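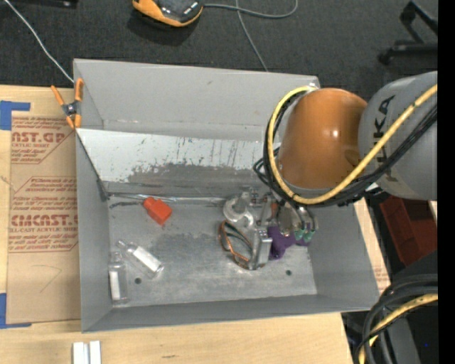

*Our picking arm over the gray bin, with glasses and two small bottles among the objects on the bin floor.*

## About Tarka

Tarka is a small company in Nidunstead. We test robot picking for customers who want to take mixed objects out of a bin, one after another, and put them somewhere else. We started in March 2018 in one rented room with one bench. Today we are eight persons, and we still do most of our work at a bench.

Customers come to us with their objects and their worries. They want to know which objects the arm will take well, which it will drop, and what happens on the day when something goes wrong. The last question is the one we know best, and we would like to explain why.

## The fault we had

In our second year we ran a long test for a customer called Femari. The job was to empty a metal bin of household goods, fill it again, and repeat. We made 3,746 picks in this test. On most of them there was nothing to report.

Then the arm went down to take a small bottle which was lying against the wall of the bin. The software had placed the bottle a little lower than it really was. The gripper missed it, touched the floor of the bin and continued to push. The force limit should have stopped the arm at once. It did not, because one of us had raised the limit in the morning to test a heavier object and had not put it back. The bin moved on the table, one gripper finger was bent, and the arm stopped only when its own drive protection reacted.

No person was hurt. Simin Akbari, who founded the company, was standing at the operator station and pressed the emergency stop, but the arm was already still. She has written in our report that she was too slow and that she does not blame herself for it. A person cannot be faster than such a movement. It is a wrong plan to depend on this.

The repair took 38 days. Most of this time we were waiting for the new finger, and for the camera position to be measured again. We told Femari on the same afternoon. They were not happy, and they stayed with us.

## What we changed

We looked for the cause for a long time and we found two. The first was the changed limit. The second was the height error, which came from the camera support. It had moved slightly after a cleaning, and our check in the morning was too simple to notice this.

From this work we made the rules that we still use:

- A force limit which is changed for a test goes back to its normal value when the program is closed. The operator does not have to remember it.
- The camera position is checked against fixed points before every session. If the result is outside the tolerance, the arm will not start.
- The bin is held in its place before the first pick.
- Transparent and shiny objects are first tried at low speed, also when the customer is in a hurry.
- After any contact with the bin, the session is stopped and the gripper is looked at by a person. Small contacts are also written down.

The last rule is the one that costs us the most hours. Some customers have asked us to leave it out, and we have always said no.

## The Jiang log

All our faults go into one record, which we call Jiang. It is named after the street where we had our first room. Every entry says what the arm was told to do, what it did, who was present and what was changed afterwards. The entry about the bent finger is the longest one.

Customers may read Jiang when they visit us. We take out the names of other firms, except when they have agreed, as Femari did. We do not take out our own mistakes. New colleagues read the whole record in their first week, before they are allowed to run the arm alone.

## Working with us

A usual project begins with a box of your objects. We try them, we write down what failed, and we send you a report in plain language with the list of failures on the first page. If we think that your task is not ready for a robot, we will write this also.

Visits to the workshop in Nidunstead are possible by appointment. Please wear closed shoes, and stay behind the line on the floor while the arm has power.

*Page last revised: Aug 23, 2020*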